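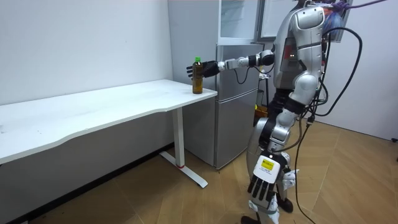

Kavero front room, May meeting. Minutes, taken by me (Mireille) again, as my handwriting is apparently the least bad.

Present: Dima Harb, me, and the two people from Obeidat who came up for the furniture part and left after it. We started at 4:10 because the door code had changed.

1. Last month's minutes
Agreed, with one fix. I had written that the shelves were going to Valtolby. They are staying put. Sorry, everyone!

2. The long desk
This took up most of the hour. Dima wants to keep the white desk and I want to keep it too, so you'd think we would have been quick (we weren't). The question was whether it stays on its diagonal or goes flat against the wall. Dima likes the diagonal, says it makes a small room feel less like a corridor. I said I keep catching my hip on the end of it. The wavy front edge is lovely to sit at, I'll give it that, but it makes it hard to push a second table up against it, and Obeidat confirmed they can't match the curve without making a piece specially. They quoted 448 for that. We both went a bit quiet.

Decided: no matching piece. The desk stays on the diagonal until the next meeting and then we look again. I asked for my hip to be noted, so it's noted.

The top has a few scuffs. Obeidat suggested a soft cloth and a little dish soap first, and no scouring pads please, whoever has been using the green ones. The white metal leg at the end is fine, just dusty down at the foot. Dima will wipe it.

3. Drinks
We talked about bottles on the desk, again. I'm happy with anything that has a screw cap, like the clear one with the green cap, as long as the cap is on. Open cups go on the windowsill. Dima thinks this is fussy but voted for it anyway, so it passed 2 to 0. Please take your bottle with you when you go, or it will get poured out and recycled.

4. Money
The Forura invoice came to 1746 and has been paid. That covers the floor and the paint touch-ups. There's a line on it for "sundries" that neither of us could explain, so I'm writing to them.

5. Anything else
Dima asked for a coat hook. Yes to a coat hook! I have 13 of them in a box at home from the old place, so I'll bring a couple and we can argue about where they go.

To do
Dima: wipe down the desk and the leg, find a soft cloth.
Mireille: Forura email, coat hooks, send the new door code to everybody.

We finished at 5:20. Next meeting same room, same time, and I'll bring the biscuits.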